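Teaching two arms to pick up a hat

By the Vondora features desk
March
18 comments | 64 shares

Soft stuff is still the hard part. Boxes, fine. Bottles, mostly fine. Give a robot a baseball cap and it squashes the crown, or pinches the brim and drags the thing across the table like a dead fish.

The team at Bimside has spent the winter on exactly this. Two arms, a wooden table, a lot of caps. Their method is called Laltamell and the idea fits on a napkin: don't plan the grasp up front. Let one arm touch first, lightly, and let the second decide where to go from how the cloth moved.

Sounds obvious. Wasn't. Older two-arm setups work out both grips from the same camera view, then go. Works great untill the fabric folds under the first finger and the second arm closes on air.

The numbers. 465 demonstrations, all done by people steering the arms by hand. Of those, 200 were deliberately messy: caps overlapping, crowns caved in, brims facing every which way. Then 800 trials with the arms running alone. The old planner got the cap up cleanly a bit more than half the time. Laltamell, closer to nine in ten. When they cut the training set to the last 100 demos it dropped, but less than anyone in the lab had bet on.

Weak spots? Plenty. It is slow. The first touch costs time and a warehouse would hate that. Dark gray cloth on dark gray cloth still fools it, the arms will both go for the same crown and stall there, fingers nearly touching. The lab calls this "the handshake" and has a fix half written.

Next stop is Ait Brahim, a sorting depot for secondhand clothes, where a copy of the rig gets a trial run later in the year. Caps first, then knit hats, then gloves if there's money left. Gloves scare everybody.

We went by mid-afternoon, with the arms down over the table and a gray washed-denim cap lying just in front of the grippers.

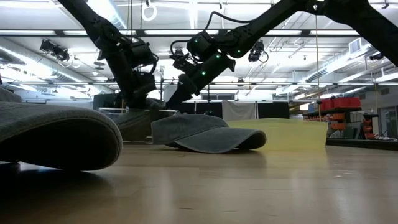
Related stories

Why towels beat shirts as a first test for robot hands
Bimside opens its grasping data to other labs
Inside the Ait Brahim depot: where old coats go
Slow robots, and the case for waiting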